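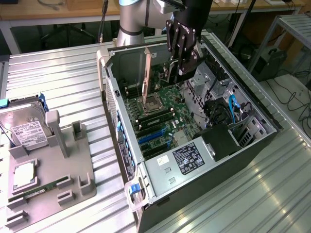 What Is Inside a Desktop Computer?

A desktop computer looks like a plain box. Take off the side panel and lay the case flat, and you can see that it is full of smaller parts. Each one has a job.

The motherboard

The big green board is the motherboard. The other parts connect to it, and messages travel between them along thin lines of metal.

The processor

The processor, or CPU, does the computer's thinking. It follows instructions, one after another, very fast. It is a flat square that sits in a special place called a socket. A metal frame folds down over it and holds it still.

The memory

Memory comes on thin sticks called RAM. They stand up in long slots on the motherboard. RAM holds what the computer is using right now, such as the game you are playing. When the power goes off, RAM forgets everything. 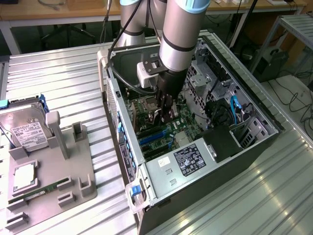
The hard disk drive

A hard disk drive remembers things even when the power is off. Your photos and homework can be saved on it. Inside its silver case are round, shiny disks that spin. A drive that holds 900 gigabytes has room for a huge number of pictures.

The power supply

Electricity from the wall goes into the power supply first. This metal box changes it into the kind the other parts can use — too much would damage them. Never open a power supply, even if it is unplugged.

Words to know

Slot: a long, narrow place where a part plugs in.
Heat sink: a piece of metal with fins that carries heat away from a chip.
Cable: a bundle of covered wires. The bright blue one is a SATA cable, used for drives.

Written by Jummai Bashir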